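Workshop Tips: Looking After a PC Teardown Cell

These notes apply to a single-arm cell that handles desktop computer parts. Most faults on ours trace back to the gripper, the part fixture or the cables, so those get checked first.

Start at the gripper. Put a wrench on every finger bolt before the first run. A bolt that has backed out a quarter turn lets the finger tip wander, and the arm then misses narrow parts such as plastic latches and drive caddies.

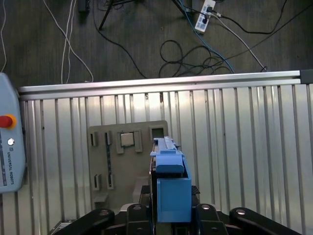
R. Dambrauskienė
Cell maintenance technician, Clerum
Updated May 22, 2023

Close the fingers on a scrap part and push it sideways by hand with the arm stopped. If it shifts, clean the contact faces with alcohol and test again. Replace the finger pads as a set.

Press the emergency stop on the pendant once per shift and confirm that the arm will not move until it is released.

Setting the tower

Lay the case on its side with the open side up and push it against the same stop each time. Our positions hold for 88 cycles before they need a touch-up. Tie back loose power leads if they cross the drive bay. Keep fingers and tools out of an open CPU socket; bent contacts cannot be straightened reliably.

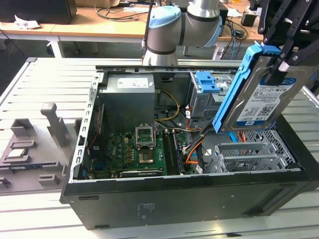

Hard drive in its blue caddy, held upright over the open case.

Teach the drive approach in two moves: a fast one to a point well clear of the cage, then a slow one along the line of the slot. If the caddy binds, back out fully and re-teach the second point. Adding grip force only flexes the plastic.

Resting parts between steps

1. Seat the drive flat in its cutout, caddy included.
2. Set the CPU in the square recess with the metal cover up.
3. Leave room beside the chip for the fingers to open.

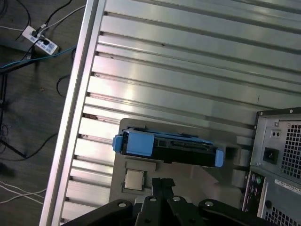
4. Brush out the recesses every 7 days. Grit under a chip tilts it enough to spoil the next pick.
5. Check that the tray has not crept along the ribs of the panel. Mark two corners with a paint pen.
6. Walk the floor cables last and reseat any plug that sits proud of the power strip.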